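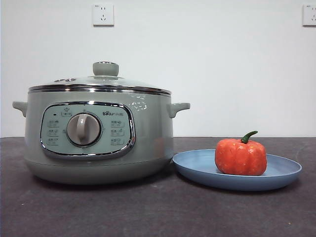 Gripper and camera trial: minutes of the review meeting

5 min read

Meeting held 24/10/2025 in the Fivside workshop, small bench.

Chair: Győző Erdős
Present: bench team, software, purchasing. Apologies from the Oyewole account manager, who sent written answers to our questions.

1. Minutes of the last meeting

Agreed with one correction. Under item 4 the Folis controller was described as "accepted". It was accepted for bench use only. The line cell still runs on the old controller and will do so until January at the earliest.

2. Purpose of the trial

Győző went over what we are comparing. There are two sets of fingers for the same two-finger gripper: the pointed black ones from Gisel and the flat padded ones we have had from the start. The wrist camera stays the same for both. The task is to take the lid off the cooker by its knob, set the lid down, move the toy pumpkin from the plate to the pot, and put the lid back. The cooker is not plugged in during any of this and stays cold.

Purchasing asked why we are not using one of our own parts. The answer from the bench was that a glass lid with a round knob gives both the fingers and the camera a hard time, and that it costs little to replace. This was accepted.

3. Gisel fingers, results so far

The Gisel fingers were fitted first and have now done more than 200 lid lifts. The bench team reported that the pointed tips get under the side handles and around the knob without touching the glass, provided the approach is straight down. When the approach is tilted, one tip reaches the knob before the other and the lid turns a little before it lifts. It has not been dropped.

The pumpkin is less good. The tips meet in a narrow point, and if they close on a rib the toy rolls to one side. Closing across the stem end is worse. The best results came from going lower and opening wider, but on that setting the tips sometimes touch the plate. The force limit on the Folis controller stops the arm when this happens and the run has to be restarted by hand.
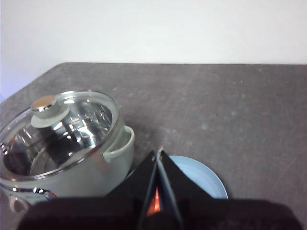
Wrist camera view: Gisel fingers with the tips together, pointing towards the gap between pot and plate.

Software pointed out that the fingers and the gripper body take up a good part of the lower view from this camera position. With the tips together, the near side of the plate is hidden. Tilting the camera up would give us more of the table and less of the fingertips, and we need the fingertips for the last part of the approach. Nobody wanted to change the mount in the middle of the trial. It was agreed to leave it alone until both sets of fingers have been run, then try one other angle with whichever set is kept.

4. Padded fingers, results so far

Only 12 runs have been done with the padded fingers, so these results are early. They hold the pumpkin well, wherever they close on it. On the knob they need more room than the Gisel fingers and the arm has to come in slower. In two runs the pads stuck to the knob on release and pulled the lid off its seat again. Wiping the pads before each run seems to help, but the bench team does not want a result that depends on wiping.

It was noted that the pads are worn at one corner. A new pair is in the cupboard and should be used for the rest of the runs. The runs already done will be kept in the log and marked "old pads".

5. Wrist camera and fixed camera

There was a longer discussion about reflections. The glass lid, the metal rim and the inside of the pot all throw highlights back at the wrist camera, and the software at times takes a highlight for an edge. The fixed camera does not suffer in the same way. From there the pot, the plate and the pumpkin are all easy to find against the dark table and the white wall.

Software has been using the fixed camera for the first part of the move and changing over to the wrist camera close to the knob. The changeover was set by distance at first. It is now set by how sure the wrist camera is of the knob, with the distance kept as a fallback. 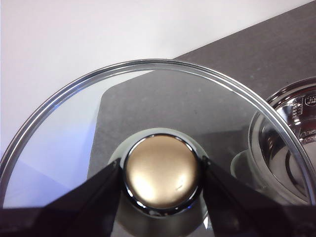

With this change the arm no longer stops and starts halfway down. Software would like the same rule for putting the lid back, which is the harder half of the task -- the rim has to be lined up with the pot, and both are shiny. At present the lid goes back by returning to the stored position, and if the pot has been nudged it does not seat properly. Győző asked for this to be logged as a separate fault so that it is not held against either set of fingers.

The room lights were also raised. Turning off the row nearest the bench was suggested. Győző said the line cell has no such choice and the trial should be run with the lights as they are.

6. Controller

The Folis controller has been steady. The one complaint is that after a force stop it goes back to the start of the program and not to the last safe point. Oyewole, who supply it, wrote that this can be changed in the settings but did not say where. Software to chase.

7. Cost

Purchasing has a quote of 1535 euros for a second set of Gisel fingers with spare tips. The quote is good for eight weeks. No order will be placed until the padded fingers have had a fair number of runs. A question was asked about making tips in-house with a thin pad on the inner face. The bench team will look at it but could not promise a date.

8. Actions

Bench team: fit the new pads and carry on with the padded finger runs, same task and same lights.
Bench team: mark the plate position on the table so that it can be put back in the same place after a restart.
Software: log lid seating faults separately.
Software: ask Oyewole again about the restart setting.
Purchasing: keep the Gisel quote open and ask whether the tips are sold on their own.
Győző Erdős: book the bench for the camera angle test.

9. Any other business

The bench has been left with cups on it twice. Please clear it before going home. The spare cooker lid is on the shelf by the door and is for the trial only.

Next meeting to be set once the padded finger runs are finished.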